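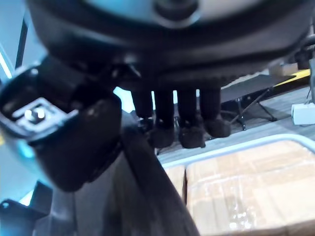 Figure 4. Hand and fingertips of the robot from the wrist camera, open day of 28th May.

4.3 The open day demonstration

The sorting task of Section 3 was shown to visitors at the Jomura site. We kept the same shelf, the same black molded parts and the same control software (Camix) as in the April trials. The only change was the fingertip covers, which were replaced on the evening before by Úna Ó Súilleabháin. In total 37 visitors attended, in two groups, and each group stayed in the room for 22 minutes.

We explained first that the small items on the lower shelf are more difficult for the hands than the large parts. The second group asked mostly about the bin, and wanted to know if its position is programmed in advance.
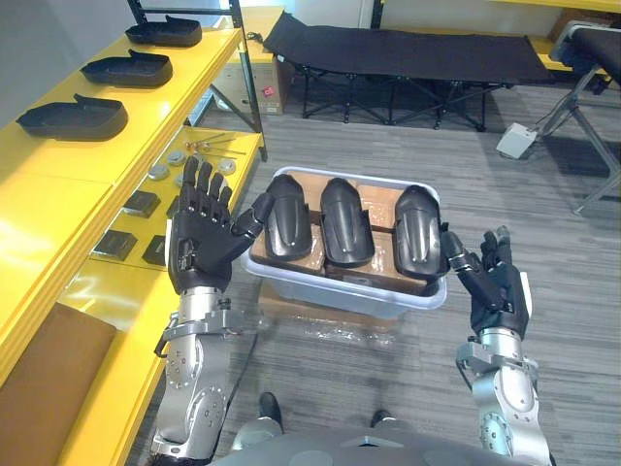
Does the robot need to know where the bin is before it starts?
It receives only a rough start position. The exact position is estimated again from the head camera before each placement, with the method described in Section 3.2.

This question was repeated in several forms, and we have therefore added it to the information sheet for the next visit. Some visitors from Brophy, who work with packing lines, also wished to see a part picked from the upper shelf at lower speed. Sorcha Geraghty reduced the speed limit to 400 mm/s for this, and the normal limit of 574 mm/s was restored afterwards.
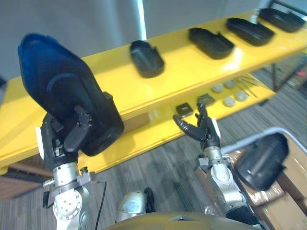
At the lower speed the visitors could follow the motion of each finger more easily, and their questions became more technical. They asked in particular how the grip force is chosen for a part with a raised rim. In our system this force is a fixed value for each type of part. We did not record success rates on this day, and the results in Section 5 come from the April trials only.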